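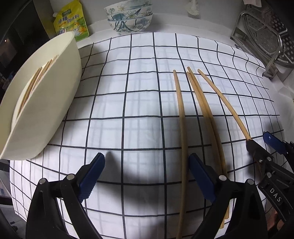 Four of the long ones on the grid cloth.

Wooden chopsticks: pairing, sorting, and when to toss them
Kitchen & Table > Utensils

kedton_kitchen wrote:
I have a drawer full of plain wooden chopsticks and they never match anymore. Some are from a Nikus multipack, some came from my sister, and the rest I can't place. On Sunday I laid a few out on the table to pair them up by length. The pale ones have square ends, so they don't roll, but they look like they bow a little. Is that a reason to get rid of them? Also, how do you all store yours? Mine are just loose in with the spatulas.

lowshelf wrote:
A slight bow is fine. Put the two tips together and see if they meet. If they meet, keep them. If they cross, pair each one with a different stick and try again.

Siiri Ojala wrote:
I would toss anything that bows. You will reach for the bad pair every time you have guests. A pack of 100 is cheap and then they all match.

lowshelf wrote:
A pack of 100 is how you end up with the drawer she is describing.

Siiri Ojala wrote:
Only if you keep the old ones. I threw mine all out in January and started over with one kind. It has been easy since then.

panhandle60 wrote:
Are they finished or bare wood? Bare ones soak up water if you leave them in the sink, and that can bend them. Wash, wipe, and lay them flat on a towel. I stand mine up after that, tips up, in a jar from Livlow. Never in the dishwasher.

kedton_kitchen wrote:
I think bare. There's no shine on them. I have been putting them in the dishwasher, so that may be my answer.

I got the darker ones out too. Same cloth, and I bunched those together so I could go through them one at a time.
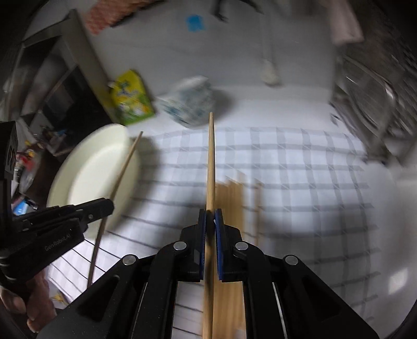
Checking a light one, with the brown bundle behind it.

dishrack_dan wrote:
I run mine through the dishwasher in the silverware basket and they have lasted 3 years. I don't see the problem. They do get a little fuzzy at the tips.

panhandle60 wrote:
Fuzzy tips would be the problem for me. That's the grain lifting. You can take it down with fine sandpaper and wipe on some mineral oil, but it will come back if you keep machine washing them.

lowshelf wrote:
Agree on the sandpaper. Go with the grain and only do the last inch or so. If a tip is split, don't bother sanding it.

kedton_kitchen wrote:
What about the lengths? The ends of the brown bunch are uneven when I push them together.

lowshelf wrote:
Stand the bunch on the table with the thick ends down and tap it. The short ones will drop out of sight at the top and you can pull them out by size. It takes 5 minutes. Rubber band each group when you're done.

Siiri Ojala wrote:
Or use the short ones for the kids and the really long ones for cooking. I still say throw out the bent ones.

dishrack_dan wrote:
Bent ones make good plant stakes. I have some holding up peppers.

kedton_kitchen wrote:
OK. I'm going to tap them out by size, sand the rough tips, and hand wash from now on. The ones that cross go in the garden. Does anybody know if Hämäläinen still makes that narrow drawer tray with the lid? The store page says out of stock.

panhandle60 wrote:
They had it in the longer size when I looked last. Measure your drawer first, mine wouldn't close over it.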